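Workshop diary, Sekanlow build
Evening entry, May

Work resumed at four in the afternoon and continued until shortly before nine. Rasha Hakim attended for the full session. Hala Khalaf joined after dinner and left early with the spare bearing, which she has agreed to measure at home.

The principal matter was the finger carriage. The left carriage had been binding near the closed end of its travel, and the previous entry attributed this to the rail. That finding is withdrawn. The rail is straight. The fault lay in the printed block, which had been drawn with a hole slightly too tight for the Winik bushing. Rasha reamed it by hand and refitted the screws in the original order. The carriage now moves freely, with a faint click at mid-travel that remains unexplained.

The trigger linkage was then reset. The return spring supplied with the Vultari parts is too strong for extended use, and both of us reported a sore index finger by the end of last week. A lighter spring has been ordered. In the meantime the present one has been backed off as far as the adjuster permits.

Pads were the next item. Rasha prefers the mesh pads in the rubbery rim to the earlier solid ones, and I have accepted her view. The old set is to be kept in the parts drawer and is not to be thrown away.

Alignment was checked with the fingers brought nearly together.

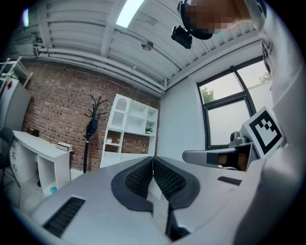

The carriage was opened and closed 200 times without removing the cover. A further 63 cycles were completed before Rasha's hand grew tired, and the total of 263 is entered in the log. The screws were checked afterward, and one on the left side required a quarter turn. Thread lock should be applied before any further cycling.

The following remain open: the click, the lighter spring, and the camera cable, which is still too short to route along the arm without strain. Won has been suggested as a name for the finished tool. I have no objection, but would prefer to settle the cable first.

Tools were returned to the cabinet. Rasha has the key.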